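Section 2: Power Connection and First Start
Greltura 2610 Countertop Oven

Read this section before you plug in the oven. Document 1072, revised March 7, 2023.

2.1 Before you connect

1. Remove the tape from the door and both racks.
2. Check that the voltage on the rating plate matches your outlet. The plate is on the back panel, under the vent.
3. Place the oven on a flat, heat-resistant surface. Leave four inches of clearance at the sides and back.

CAUTION: Do not place the oven under a shelf or cabinet that is less than 12 inches above the top panel.

2.2 Connecting the power cord

1. Turn the function dial to OFF.
2. Push the cord into the inlet until the collar is flush with the panel.
3. Plug the other end into a grounded wall outlet. Do not use an extension cord or a power strip.
4. The standby light turns amber. If it stays off, see Section 6.

NOTE: Ovens shipped before December use the Clestura inlet, which has a locking tab. Press the tab down to release the cord.

2.3 First heating cycle

1. Leave the oven empty, with both racks in place.
2. Set the dial to BAKE and the power selector to 900 W.
3. Run the oven for 20 minutes with a window open. A light odor is normal during the first cycle.
4. Turn the dial to OFF. Let the oven cool with the door open before wiping the interior.

WARNING: The door glass and top panel become hot. Keep curtains and paper away from the oven during use.

2.4 Cord routing and inspection
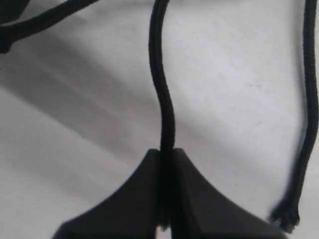 Unplug the oven before you move or inspect the cord. Route it behind the counter, clear of the vent and the door hinge, and leave enough slack that no weight rests on the inlet collar. A hanging section should fall in an easy curve like the black braided cable shown, with no sharp bends. Check the full length for frayed fabric or flat spots every month. Replace a damaged cord with Grikon or Leite cord sets listed in Section 7 only.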